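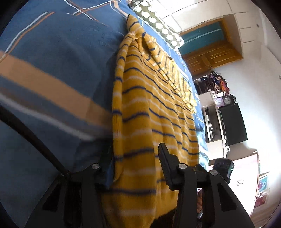
Does putting a folding machine on the line mean fewer people on the line?

So far it means the same people standing in different places. We had seven on the evening shift at Vollside before the Jedesano unit came in and we have seven now, and what has moved is who touches what, and when, and who goes home with a sore neck.

13 February 2020

Long entry, sorry, I skipped two days and it all piled up. Mafalda, I know you read these on the train, so the bit you want is near the end (knitwear).

Morning went to the bath towels. The machine is good at towels, I'll say that for it, we put through 400 before lunch and I only had to clear it twice, both times a label caught in the left guide. I've bent the guide out a hair and written the new gap on the masking tape inside the door. Please don't wipe that tape off! The old number is crossed out but still readable in case mine is worse.

What I keep noticing is how quiet the folding tables have got. When we folded by hand there were four of us facing each other and you talked all shift, you couldn't help it. Now the feeder stands with her back to the room and the stacker is down at the far end behind the guard, and the other two are on sorting, where the fans are. I asked Azevedo if we could turn the feed table ninety degrees and he said the cable won't reach. I measured it. It reaches, just, if it goes under the bench and not around it. I'll draw it up and leave it on his desk.

Second thing, pace. The feeder gets a green light when the belt is clear, and people chase the light. I did it myself for an hour to see, and I was grabbing towels before I'd looked at them, so two stained ones went straight through and came out beautifully folded. By hand you'd have caught those without trying, because you had the whole towel open in front of you. So checking needs to be its own job again, before the feed, and somebody has to be given the minutes for it. I turned the light delay up from 4 seconds to something slower and the stained ones stopped getting past me, but then I knew I was looking for them. Needs trying with someone who doesn't.

Swapping places every 40 minutes is working, I think. Everyone grumbled at first (me too) and now they grumble if the timer is late. The stacking end is still the worst for shoulders. A box under the outfeed would help more than another poster would.

Right, knitwear. Buvach want sweaters included in the trial, and they've sent over the sheet of steps they'd like us to follow. I read it through twice and my feeling is it was written by somebody thinking about shirts. A shirt has a placket and a collar and you can find your way by them. A sweater slides. You pick up the hem and the sleeve goes off somewhere underneath, and stripes make it look straighter or more crooked than it is depending on how the folds lie. I spent the afternoon folding them by hand on the side table and talking out loud to myself about what I was doing, then writing it down, and this is as far as I got:

Get both sleeves out flat first, before anything else, even if the body is a mess.
Shoulders, then hem. If you go hem first you end up dragging the whole thing.
Smooth with the side of the hand, don't pull. Pulling grows the ribbing.
If a sleeve has twisted, start over from the shoulder. Untwisting from the cuff takes longer, I tried both.

The last one took me years to learn and I couldn't have told you I knew it until I had to write it for a machine. That's been the odd part of this whole trial for me. The women who've folded longest are suddenly the ones being asked questions, with a clipboard even, and a couple of them are enjoying it a lot more than they let on. I do think it should show up in the pay. If you're teaching the thing you aren't only folding, and the job sheet still says folding. I brought it up in November and was told to wait for the trial results, so I'm writing it here again where it can be found.

Still to do:
Cable drawing for Azevedo
Box for the outfeed, try the low blue one from the dye store
Ask Jedesano if the light can be hidden from the feeder altogether
Lint tray – it was full again by four, so once a shift isn't enough
Mafalda to try my sweater steps cold, without me standing there, and scribble on them wherever they're wrong

I've left the marked-up sheet clipped to the back of this book. The pen marks are mine, the coffee is mine too.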